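Plastham firm passes 1,300 towel-folding recordings in effort to teach robots laundry work

Gravine, a small automation company in Plastham, says it has collected 1,373 usable recordings of people handling towels, and plans to keep going through July before it trains the next version of its folding software.

The recordings are made from the point of view of the person doing the work. Each one runs from the moment a towel is picked up to the moment it is put down again, folded or not. The company wants its system to learn from watching hands do the job, and it has decided that towels come first, ahead of shirts, sheets and anything with buttons.

"Towels are rectangles, so people assume they're easy," said Sølve Åberg, who runs data collection at Gravine. "Then you drop one on a pile and it stops being a rectangle. The software has to find two corners in that, and it has to find them every time."

The project is called Sethi. It began last winter with one person and a stack of bath towels, and the first batch of recordings was thrown out almost entirely. Åberg said the early sessions were too tidy. The people recording them laid every towel out flat before starting, and the software trained on those sessions did well with flat towels and very badly with everything else.

The instructions are now shorter. Towels are dropped, shoved to one side or left in a heap with others, and the person recording works from whatever position the cloth landed in. They are asked to fold at their normal speed and to leave mistakes in. If a corner slips, they pick it up again and the recording continues.

Of the 1,373 recordings, 882 start from a crumpled towel. The rest start from a towel that is hanging, already half folded or lying flat. Åberg would like the crumpled share to be higher, and most of the sessions still to come are planned that way.

Work is done at more than one height. Some sessions use the floor, and others use a raised surface. The change matters more than the company expected. A person working on the floor reaches down and forward and tends to lift the towel clear before doing anything with it. At a raised surface the same person will often leave the cloth where it is and press it out with a palm. Both habits are kept in the set.

Color is another concern. White towels on a light background are hard for the software to outline, and dark towels hide their own creases. Gravine buys both, along with a smaller number in stronger colors, and mixes them within a session so that the software doesn't come to expect one kind. Care labels are left on. Noman Khattak, the engineer who trains the folding model, said the labels turned out to be useful in a way he had not planned for.

"The model started using the label to guess which edge it was looking at," he said. "That's fine until you give it a towel with no label, or one with the label on the long side. So we want plenty of both."

Khattak checks a portion of each batch by hand before it goes into training. He looks for recordings where the hands leave the view for too long, where the towel is hidden behind a forearm during the part that counts, or where the person has stopped partway through. A recording with one of these problems is set aside and looked at a second time. Over 600 have been rejected since the project started, most of them from the first batch.

He does not reject recordings for poor folding. A lopsided fold goes in with a note attached, and the note is used later when the model is taught to tell a good result from a bad one. The notes are brief. A typical one reads "edge short, left" or "redo at second fold."

Each recording is also divided into stages, which Khattak and one colleague mark by hand. The stages are reach, grasp, lift, spread, fold and release, and not all of them appear in every recording. The reach stage gets the most attention. It is where a person decides which part of the cloth to take hold of, and the hands often hover or change direction before they settle. Khattak said those short delays used to be trimmed off as wasted time. They are now left in.

The two moments that Gravine studies most closely are the approach to a crumpled towel and the spread, when a towel is held up by its corners and its shape becomes clear. The robot Gravine uses for testing, a two-armed machine the staff call Lorkska, is still slow at both. In the company's most recent tests it could find a first corner on most towels but often lost time looking for the second. It would sometimes take hold of a fold in the middle of the cloth and lift that instead, which leaves the towel hanging in a triangle with nothing to work from.

A person who makes the same mistake lets one hand slide along the hem until it reaches a corner. Lorkska cannot do that yet. Its grippers open and close but have no good sense of cloth moving between them, and Khattak does not expect recordings alone to fix it. New gripper pads are being tested separately.

Åberg said the company has been asked why it does not simply record the robot being steered by a person, as some other groups do. Gravine does some of that as well. Steering is slow, and an operator might finish a few dozen folds in a morning and need a break after. A person using their own hands can do several times that. The plan is to use the hand recordings for the bulk of the training and the steered ones to adjust the result to the machine.

The approach has limits. Human hands and robot grippers do not hold cloth in the same way, and a pinch between thumb and finger has no exact match on Lorkska. Khattak's software converts hand positions into gripper positions, and the conversion is rough where fingers are curled over an edge or pressed flat on fabric. He estimated that the conversion code has been rewritten more often than any other part of the project.

People who record for Sethi are paid by the hour – an early plan to pay per recording was dropped when it became clear that it encouraged rushing. Sessions are kept short. Nothing other than hands, forearms, cloth and the immediate surroundings is meant to be recorded, and any recording that picks up a face or a conversation is deleted.

Gravine does not intend to sell a home robot. Its customers, if the work succeeds, would be small laundries and hotels that fold the same few items all day. The company has spoken with 2 laundries in the Plastham area about a trial and hopes to place a machine in one of them once the folding is reliable enough to leave alone for an hour. Åberg would not give a date.

The recordings will be released in part. Gravine plans to share a set of towel sessions with university groups at no charge, with stage markings included. Khattak is preparing that set now, and said the main job left is writing down what the notes mean so that somebody outside the company can read them.

Corners of a white towel held up over a tiled floor, and hands reaching for two brown towels on a white sheet:
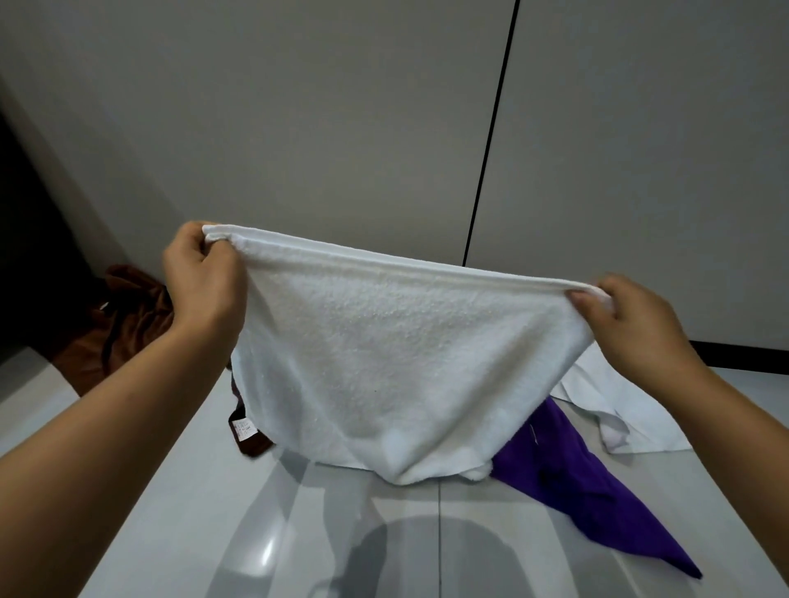
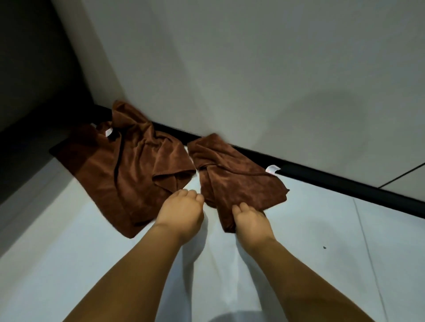

What comes next

Recording continues through July, with the afternoon sessions given over to crumpled towels. Hand towels and washcloths will be added after that. They are smaller and quicker to fold, but the corners are close together and a gripper can easily cover both at once.

Training on the full set is expected to take several days. Lorkska will then be tested on towels that do not appear in any recording, including some old ones with worn hems that staff have been bringing from home. Khattak said he will count a test as passed only if the robot gets from heap to finished fold without a person touching the cloth.

Fitted sheets are not on the schedule.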